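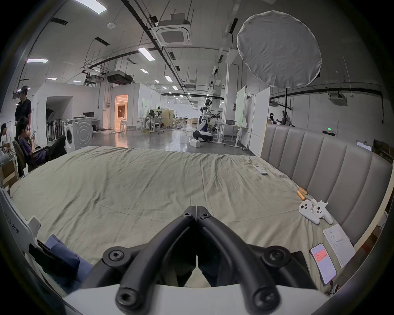
4. Hooping and running your first logo

I've been through three versions of this section now, so if you have the old printout from September, please toss it. Flor Espinoza caught a couple of steps I had in the wrong order (thanks, Flor!).

1. Turn on the Zeltness and let it finish homing before you touch the arm. It grumbles a bit. That's normal.

2. Cut your backing bigger than the hoop on all sides. I use cutaway for polos and tear-away for caps.

3. Loosen the hoop screw, lay the backing down, then the shirt, and press the inner ring in. You want it snug like a drum skin, but don't tug the knit after it's hooped – it'll spring back later and pucker your lettering.
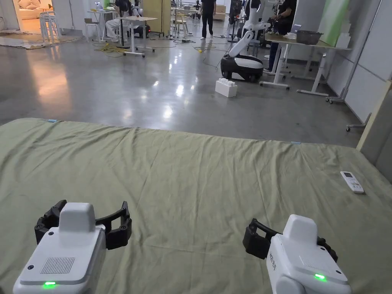
4. Load the design from the Guillot folder on the stick. Check the stitch count on the screen against the work order. The small chest logo should read 1000 plus whatever the name line adds.

5. Set the speed to 200 for the first 20 stitches, then stop and look at the back. If you see loops, rethread the top. Don't go fiddling with the bobbin first, I beg you.

Caution: keep your fingers, sleeves and lanyards away from the needle bar any time the green button is lit.

6. Run a trace. The needle should clear the hoop all the way around. If it doesn't, the machine shows error 152 and you'll need to center the design again.
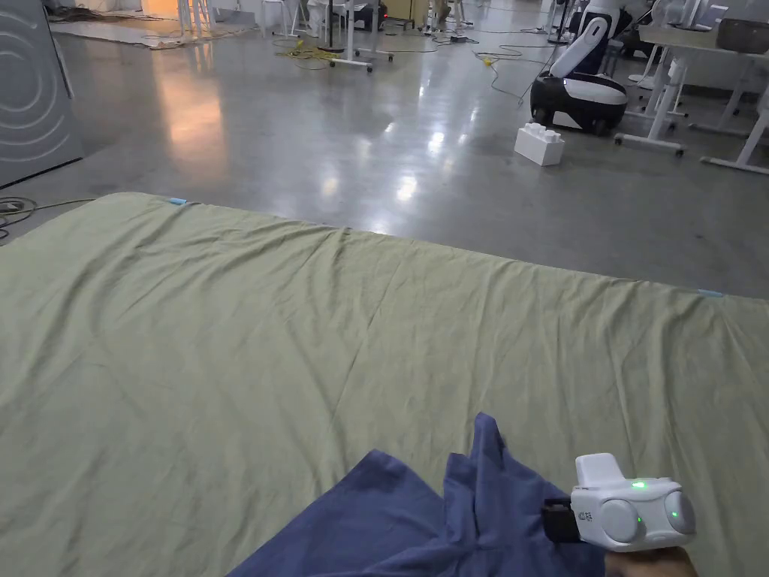
7. Hit start and stay with it through the first color change.

Note: Ollilley thread runs fine at full speed, but the Fosura metallic shreds, so slow way down and put in a fresh needle. Jacqueline Moulin keeps the metallic needles in the top drawer, left side.

8. Trim the jump threads before you unhoop, then peel the backing away gently. Caps are in section 5.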